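Keeping on top of the house: your questions

We get a lot of letters about housework at Zitdale, and we love every one of them! These are the things readers ask most, with the answers that have worked in our own homes.

I work full time. When am I meant to clean?
In little bits, whenever you can. Try 24 minutes after tea with the radio on, then stop, even if you're halfway through a shelf. It's amazing how much gets done, and you still have your evening.

Which room should I start with?
The kitchen, every time. Once the sink is clear and the worktop has been wiped, the rest of the house feels much less gloomy (and you can make a cup of tea in peace). Bathrooms come next, then wherever you sit in the evening.

How often should I change the beds?
Once a week is lovely, once a fortnight is fine. If you have two sets for each bed you can strip and remake it in one go, and the washing can wait for a dry day.

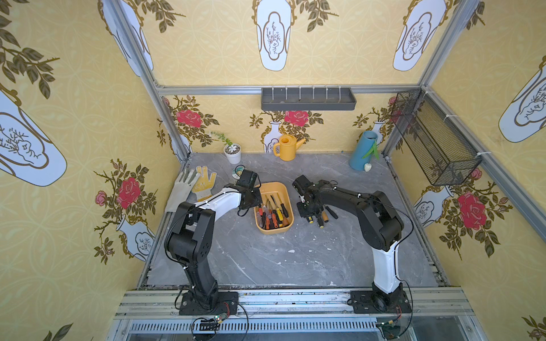 Written by the Zitdale home pages team
Last updated 9 November 2025

My worktop always looks smeary. What am I doing wrong?
Probably using too much cleaner! A small squirt of washing-up liquid in a bowl of warm water is plenty. Wipe, rinse the cloth, wipe again, then buff with a dry tea towel. Go easy on vinegar if you have real marble or limestone – it can leave dull marks that won't come off.

Can I wash wallpaper?
Some of it, yes. Look for the little wavy lines on the roll label: one wave means you can sponge off fresh paste, two or three mean it can be washed. No label left? Dust it with a soft dry brush and try a barely damp cloth somewhere hidden, behind a door perhaps. Work gently over the joins.

My family never helps. Any ideas?
Give each person a job that is theirs for the whole month, so there's no arguing over whose turn it is. Readers in Ovevton sent us a brilliant one: everybody picks a song, and they tidy until it ends. Small children adore this, and teenagers put up with it.

What about the ironing?
Iron less! Shake things out well, hang shirts on hangers while they're damp, and fold towels straight from the line. We gave up ironing pillowcases two years ago and have never missed it.

Can I send in my own tip?
Please do! Keep it under 80 words and tell us which town you're in. We print our favourites in the November round-up, and we're always especially pleased to hear from Vondbridge, where you all seem to know everything about getting candle wax out of carpets.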